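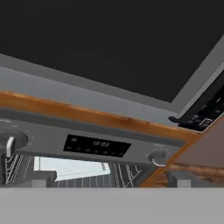 The oven in the Lulteck kitchen, display at 13:03.

Lulteck Kitchen 2, simulated kitchen for student robot teams
Review by Ginette Picard, Collet robotics club

Our club bought the class license of Lulteck Kitchen 2 in the winter, for the household task of the Prestberg student competition. We are 17 students and one teacher (me), and we meet on Monday after lessons. I write this review for other clubs which are thinking about the same purchase.

The package gives you a complete kitchen in simulation, in which the students can drive a robot arm by hand or by their own program. The task at Prestberg is to open an oven, put a dish on the rack and close the door again. For this reason we spent almost all our time in front of the oven, and I can say less about the refrigerator and the sink.

The oven is made with enough care for our purpose. It has a control panel with a big round knob at the left, a smaller one to the right of the display, and rack supports on both side walls of the inside. In our work the big knob was the most useful part for learning. It must be taken at the correct angle, and the younger students needed several meetings before their gripper could turn it without sliding off. The wood has a visible grain, the cabinet face next to the oven is completely flat, and this mixture looks a little strange at the beginning. After one hour the students did not speak about it anymore.

Installation was easy on the new computers and difficult on the old ones. On two of our laptops the program closed itself when the oven door was opened quickly. I wrote to the support and received a polite answer after four days, with a setting for the shadows which solved it on one laptop. The other one we now use only for writing code.

What I like most is the replay function. Every attempt is saved, and the students can look at it again from the view of the robot or from the room. We have now 1377 saved attempts, and when a new member joins, I show her first the very bad ones from October. It gives courage. The files can also be exported to Pinon, the programming environment that we use already, but the names of the joints are changed during the export, and you have to correct them by hand each time.

The manual is the weak point. It has nearly 300 pages and no index. The chapter on contact and friction is well written, although it is too hard for students under fifteen. I prepared a short version of it for my group.

I would also wish for more kinds of oven. At Prestberg the teams do not know in advance which model they will meet, and in this package there is only one. You can change the colors and the height of the counter – the position of the knobs stays the same.

For a club with recent computers and a teacher who has some patience, I recommend it. For a club which is only starting, the trial version is sufficient for the first months, and it includes the same oven.

Four stars out of five.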